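Teaching the arm to pick up small things, part two

Lamai Srithong
October
3 min read

I spent most of the month on the simulated side of the build. The bench in our shared workshop at Taltgate still needs its top levelled, so I'm working out the grasps in software first and will move them over when the bench is ready.

The job is a simple one: take a small hand tool off a table and put it down somewhere else. The tool is narrow and lies almost flat, and it has been far more trouble than the toy truck.

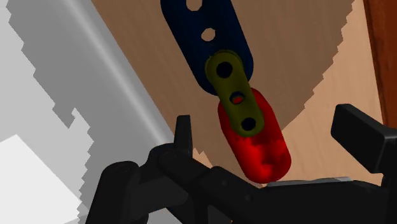

My first mistake was the approach height. I had it set 13 mm too high from an older test, and the fingers kept closing on air. Once I'd fixed that, I slowed the last part of the descent and ran a batch of 600 attempts overnight. It managed 354. I had hoped for more, but the failures were nearly all the same one — the wrist angle was wrong for the way the tool was lying.

So I went back to the starting pose. The arm now begins well clear of the table, and it picks its wrist angle before it comes down.

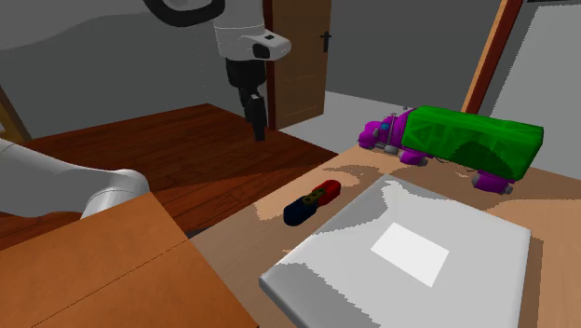 Prapai reckons I should leave the wrist alone and widen the range of starting positions, as the real bench will never be as tidy as the model. I've added 80 new layouts on that advice and they're running now.

Shadows are still a bit rough at the edges. I've left them that way for now, as better ones slow everything down and I only have the one graphics card.
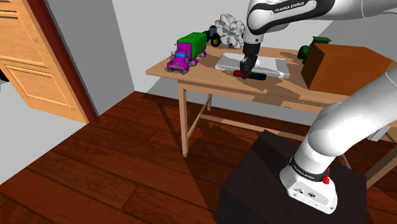 Still to do

Level the bench top. Measure the real table height again — Charoen and I got different answers. Print new finger pads and try them on the tool before anything else.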